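Setting Up the Flerko Balance: Leveling and First Calibration

I wrote this after my second install at Darstead, so it's the order I wish I'd followed the first time.

1. Put the balance on its feet and let it sit, powered on, for 70 minutes. Go get lunch!

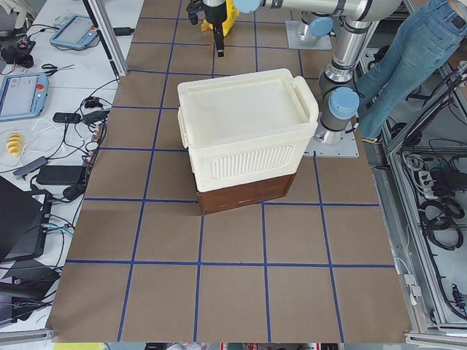
Þórarinn Kirkegaard says he leaves his on overnight and gets a steadier zero in the morning. I do that too if I've moved it between rooms.

2. Turn the two front feet until the bubble sits inside the ring – small turns, or you'll chase it all day.
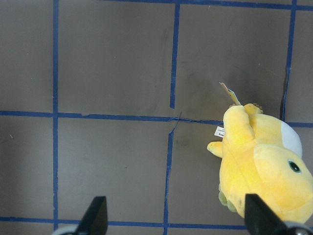

Do I need to level it again if I only slide it over a bit? Level it every time it moves, even an inch.

3. Close the draft shield and press Zero.
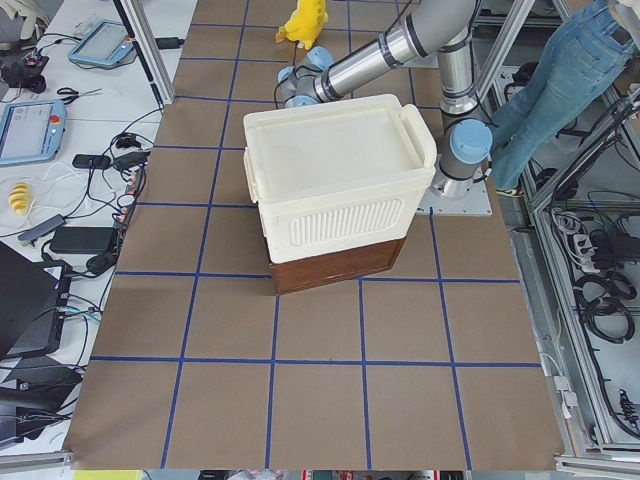 CAUTIONS

Never pick up the check weight with bare fingers. Use the tweezers (mine live in the lid of the Gendov weight set).

4. Set the check weight in the middle of the pan, wait for the display to stop drifting, then hold Cal.

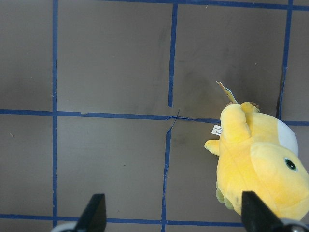 5. Write the reading in your log with the date.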